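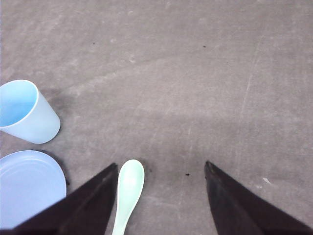 4.2 Table clearing

The second chore set covers clearing a table after a light meal. Each trial uses plastic tableware, and the arm must move every item to a bin beside the work surface within 4 minutes. We ran 16 layouts per policy. The base policy was trained on 4,000 demonstrations from the Tirkik set, none of which include cutlery.

Figure 3 gives the wrist view in one layout, with a cup, a plate and a spoon on a grey tabletop and the spoon between the two fingers. Cups were the easiest class for both policies. Plates were harder: the rim sits low, and a grasp that starts too far inboard pushes the plate away. Spoons accounted for most of the failed trials. A flat handle leaves little height for the fingertips to close on, and small errors in depth end in contact with the table.

Fine-tuning on the Pikham cutlery data cut the number of dropped spoons but did not change the plate results. It also slowed the approach, so that two layouts ran over the time limit with all items grasped correctly. Hiebert and Probert report the same trade-off for shop-floor sorting of flat parts. We do not consider either policy ready for unattended use in a home kitchen.

Figure 3. Wrist camera view, table-clearing task.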